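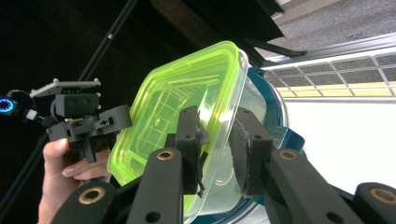 Storage of Dry Goods in Lidded Plastic Containers: Project Report

Jirayu Wannasri, Skye Buchanan and Arlindo Lins
Supervisor: Wanda Bielecka
December 2024

1. Purpose

The project compared rectangular plastic containers with push-on lids for keeping dry food in a shared student kitchen. Two properties were examined: how well the lid keeps out moisture, and how easily a filled container can be picked up and put back on a crowded shelf.

2. Containers

Two types were bought, referred to by their trade names Garnilico and Ramura. Both have clear walls, so the contents can be checked with the lid on. Nominal volume is 1,000 ml for the Garnilico and 2,000 ml for the Ramura. All containers were washed by hand, rinsed and left to dry overnight before use.

3. Method

Each container was filled with table salt to 60 per cent of its volume, closed and weighed. It was then kept in a cupboard above the sink for 41 days and weighed again. The lids stayed shut for the whole period. An open bowl of the same salt served as the control.

For the handling part, each member of the group lifted a filled container from between two others, set it on the worktop and returned it. The grip was noted as short side, long side or rim.

4. Results

The control gained the most weight and formed a hard crust. Salt in the Garnilico remained free-flowing. One Ramura lid had not been pressed down fully at a corner – the salt under that corner had begun to clump – and its reading was left out of the comparison.

Gripping by the long sides was preferred for the smaller type. With the larger type the walls bent inwards slightly when held this way, and the lid lifted at one corner on two occasions. Holding the short sides avoided this but needed more free space on the shelf.

5. Limits of the work

Room humidity was not recorded. The kitchen scales read to the nearest gram, so small differences between lids of the same type could not be separated from reading error. A repeat with a humidity meter is planned for June, using the same cupboard.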